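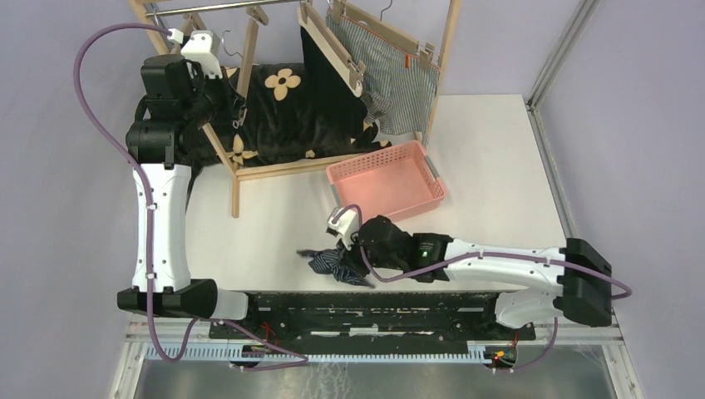

Fixed-camera view of the kit with the rack, clamp hangers and basket in place. The right gripper is at a striped piece of fabric.

Kastard Hanging Kit: data card and README

Summary

This package goes with the Kastard two-arm hanging kit, sold by Priltono. It holds 304 recorded runs of small garments being moved between a table, a clothes rack and clamp hangers, plus the settings files used to record them. Buyers of the kit get the full set. A short sample is open to anyone who asks.

What the kit includes

2 arms with grippers and cables
Mounting bar and cable duct for the front of the table
Wooden tabletop rack with clamp hangers
Plastic basket with handles
Control box and power supply

The garments are not part of the kit. We used ordinary small clothes and cloth pieces, plain, striped and printed. Dark fabric on the white table gives the cleanest outlines. Black cloth hung in front of other black cloth is hard for the camera to separate, and we kept those runs in on purpose.

Folder layout

runs/ one folder per run, numbered from 001
settings/ arm limits, gripper force, camera position
notes/ operator comments in plain text
sample/ 4 runs for checking your install

Each run folder has a video from the fixed camera, joint positions for both arms, gripper opening, and a one-line task label such as "pick up cloth from table" or "open clamp."

Setup

1. Bolt the mounting bar to the table before fitting the arms.
2. Clip each gripper cable to its arm link. Leave a wide loop at the wrist. A tight loop pulls on the connector when the wrist turns.
3. Set the rack on the side of the table away from the bar, with the basket beside it.
4. Run check_reach on each arm separately, then on both together.
5. Play back the sample runs at low speed with the rack removed.

Known problems

Thin fabric that is bunched flat on the table is sometimes missed on the first grasp. Failed tries are labeled "miss" and are not trimmed out.
Clamp springs loosen with use. Stergiou, who supplied the hangers, rates them for 2,000 openings.
Gripper opening was not logged in runs 001 to 004.

Credits and contact

Recorded in June at the Lurncombe workshop. Data checks and this file by Cheuk-hei Hung. Send corrections with the run number and the time in the video.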